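Teaching Girkden to Pick Things Up: Our Project Report

Written by Suqin Qin, with Amos Park and Ignacio Haverford

What we set out to do

When we signed up for the robotics project course we figured most of the semester would be spent on the clever part, meaning the network. Wrong! We spent it moving an arm through the same sort of motion over and over and saving the results. Our task was to get a robot arm (we named it Girkden, after Amos's bike, long story) to lift small household items off a table and put them in a tray. The arm learns by imitation, so somebody drives it by hand, we record the joint positions and the wrist camera view, and the network tries to copy what the person did.

Our goal was 105 good demonstrations by the end of December. We got there, with a couple of late evenings.

How a recording session went

One of us drove, one reset the table, and one watched the numbers on the laptop and shouted when the camera stream lagged. We wrote a little recording script called Gomon that starts a new file when you tap a foot pedal and closes it when you tap again. I love that pedal. Before we had it, the driver had to let go of the controls to hit the space bar, so every early file ends with the arm sagging a little. The first model we trained learned the sag. It would reach for a sponge, get very close, and droop. We threw those files out and started over.

We used 7 objects in total: a sponge, a roll of tape, a plastic cup, a marker, a wooden block, a small box of tea and a rubber duck. Each demo had one object on the table, put down wherever the resetter felt like. That turned out to be a problem, since I always put things near the middle and Ignacio always put them close to his own side. When we plotted the start positions you could tell who had been resetting just from the dots. After that we drew numbers from a cup to choose the spot, which was slower but spread things out a lot better.

What counted as a good demo

We argued about this more than anything else. Amos wanted only smooth, clean grasps. I wanted to keep the ones where the driver missed, backed off and tried again, on the theory that the arm is going to miss too and ought to see what recovering looks like. Our TA, Latrice Haverford (no relation to Ignacio, they checked), told us to train both ways and stop debating. So we did. The version with the recoveries did better on the cup and the tape and a bit worse on the marker. We kept the recoveries.

A demo got tossed if the driver paused for more than 5 seconds, if a hand came into view over the table, or if the camera dropped frames. People farther back in the room were fine by us. The lab is shared and always busy, and we wanted the model to get used to that and not panic when somebody in a hoodie walked by.

The wrist view

The wrist camera was the input that mattered most. Its two fingers are always at the bottom of the picture, so the network can judge where the gripper is compared to whatever it's reaching for. The trouble is how much else gets in when the wrist is tilted up: tabletop, a corner of the blue tray, and then a whole lot of lab, with shelves and boxes and people and ceiling lights. We tried cropping the top third and the arm got worse at finding the tray, so the crop came back out.

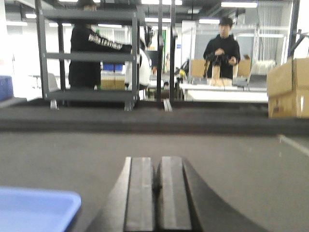 Results and what we'd change

On the sponge and the block, Girkden is pretty dependable now. The cup is so-so. The marker is still awful, because it rolls, and none of our demos really show what to do about a rolling marker. If we had another month I'd record nothing but markers.

I'd also label files as we go. We left all the labeling for the end, and it took Amos and me 2 full afternoons with a spreadsheet and a lot of pretzels. Rafferty Halvorsen's team next door typed a one-line note after each demo and finished theirs before lunch.

The recordings and the Gomon script are in the course folder, along with the list of files we threw out and why. If next year's group wants to reuse them, please do, but check the camera mount first. Ours slipped once and we had to redo a whole evening of duck.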